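Subject: Re: [home-crafts] Tables with a join in the middle

Hello all,

I read the message from Ok-hee with interest, as I have the same trouble at my sewing table.

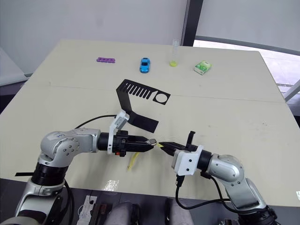 My table is also two pieces put together, and the line between them is my enemy when I cut ribbon or soft tape. The blade jumps a little there and the edge is not clean. So I do all my cutting on one side only, and I keep the other side for rolling and pinning.

Ok-hee Yeo wrote on 11 March 2020:

> I bought the Gakico table, 238 cm long when both parts are
> joined. The color is nice and light, but thread and small
> pins fall into the seam. Should I fill it, or cover the
> whole top? I work mostly with narrow strips, yellow and
> white, and they curl very much when I take them from the
> roll.

I would not fill it. I tried this in October with a soft filler from Siltex, and when I moved the table it cracked and came out in crumbs. A cover is better, but please choose one without a pattern - yellow strips are easy to lose on a busy cloth. Mine is plain gray and cost me 42 at the Tóth shop.

About the curling: hold the strip at both ends and pull it gently over the table edge, the inside of the curl facing up. Do this two or three times. It will not become fully flat, but enough for pinning. With very thin strips I leave them overnight under a heavy book.

Does anybody know if Zerard still sells the long clamps for joining table parts? Mine are too short by one finger.

Greetings to everybody on the list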